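Eveo extends used electric car battery report to leasing returns

Bainbridge, March

Eveo, the vehicle inspection company, has extended its battery condition report to electric cars coming back at the end of a lease. The report was previously sold only to dealers buying stock at auction. From this month it can be ordered by leasing companies, fleet operators and private drivers who intend to buy their car at the end of the contract.

The report gives a measured figure for usable battery capacity, expressed as a percentage of the capacity the car had when new. It also lists the charging history held in the car's own control unit, where the manufacturer allows that to be read, and any stored faults relating to the battery, the on-board charger and the cooling circuit.

Eveo has carried out 806 inspections under the pilot stage of the scheme. Of these, 471 were on cars between three and four years old, the age at which most lease contracts end. The remainder were on older cars already in the retail trade.

Why battery condition is measured separately

Mileage and age are the two figures most commonly used to value a used car. For a petrol or diesel car they are a reasonable guide to wear. For an electric car they leave out the most expensive single component. Two cars of the same model, age and mileage can differ in usable capacity depending on how they were charged, how long they stood at a full or very low state of charge, and the temperatures at which they were kept.

The range shown on the dashboard isn't a measurement of capacity. It is an estimate based on recent driving and will rise or fall with the driver, the route and the weather. A car delivered to a sales site after a long motorway run in cold weather will show a lower figure than the same car used in town in mild conditions.

"Valuers have been asking for a number they can put next to the mileage," said Neema Ogola, technical manager at Eveo. "The dashboard range can't be used for that. Capacity can, provided it is measured the same way every time and the conditions are written down with the result."

How the inspection is carried out

The car must arrive with a state of charge of 20% or lower. It is left to stand until the battery temperature falls within the set limits, and is then charged without interruption on an alternating current charger to the point at which the car ends the charge itself. Energy delivered is recorded by a calibrated meter on the supply side and corrected for losses in the on-board charger, using a separate correction value for each model.
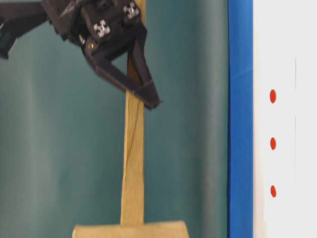 The inspector reads the control unit before and after the charge. Cell group voltages are compared at both points, and any group that departs from the average by more than the limit for that model is noted on the report. A wide spread between groups doesn't always mean that a battery needs repair, but it can reduce the capacity available to the driver, and it is a reason to test the car again after a balancing charge.

The full procedure takes most of a working day, nearly all of it charging time. Cars booked in before 8.30 am are normally released the same afternoon. Models with larger batteries, or those limited to single-phase charging, may be kept overnight.

A shorter check is also available. It relies on control unit data alone and takes less than an hour. The result is shown as a band and not as a single percentage, and the report states clearly that no charge was measured. Eveo recommends the full procedure wherever the result will be used to set a price.

Use at the end of a lease

Leasing companies set a residual value at the start of each contract, and the monthly payment is based largely on the gap between that value and the price of the new car. If the car is worth less than expected when it comes back, the leasing company normally bears the loss. Uncertainty over battery condition has led some lessors to set cautious residual values on electric models, which raises the monthly cost.

Eveo's report is intended to be ordered in the final eight weeks of the contract. The result can then be supplied with the car when it is offered for sale. Where the driver has an option to buy, the same report can be used by both sides.

The report doesn't change the terms of any lease. Fair wear and tear rules are set by the contract, and drivers who have questions about charges at the end of the term should put them to the leasing company. Eveo doesn't advise on whether a battery meets the conditions of a manufacturer's warranty, although the report may be submitted to a franchised dealer in support of a claim.

Eder Fleet Services, which manages company cars for employers in the region, took part in the pilot and will use the full procedure for all electric cars leaving its contracts. The company had previously relied on dashboard range and a general mechanical inspection.

Locations and availability

Full inspections are available at Eveo's Bainbridge and Wunanwood sites. Wunanwood opened for battery work at the start of the pilot and has six charging bays. The shorter check can be carried out at the customer's premises, provided that there is level ground and space to open all doors.

The procedure currently covers 207 model and battery combinations. Each needs its own charger correction value and temperature limits, so a car can't be tested under the full procedure until its combination has been added. A list is held at both sites, and customers should check it before booking. Plug-in hybrids aren't included.

The full inspection costs £200 including VAT. The shorter check is priced according to the number of cars inspected in one visit. Reports are issued as a signed document and remain valid for three months or 3,000 miles from the date of inspection, whichever is reached first. A report can be transferred to a new owner within that period at no charge.

Preparing a car for inspection

Customers are asked to bring the car's own charging cable and all keys. Any charge limit set in the car or in a phone app should be removed beforehand, as should timed charging. Software updates that are waiting should be either completed before arrival or left until after the inspection. A car with a warning light for the battery or the charging system can be accepted, but the inspector may decide to read the stored faults first and postpone the charge.

Notes to editors

Eveo inspects used vehicles for dealers, leasing companies and private buyers. It doesn't sell, finance or repair vehicles.

"Usable capacity" in this release means the energy available to the driver between the upper and lower limits set by the manufacturer. It is lower than the total capacity of the cells.

Pilot inspections were carried out at Bainbridge and Wunanwood. Results for individual cars are the property of the customer who ordered the report and won't be published.

Press enquiries should be addressed to Neema Ogola at the Bainbridge office. Requests for a sample report can be made to the same address.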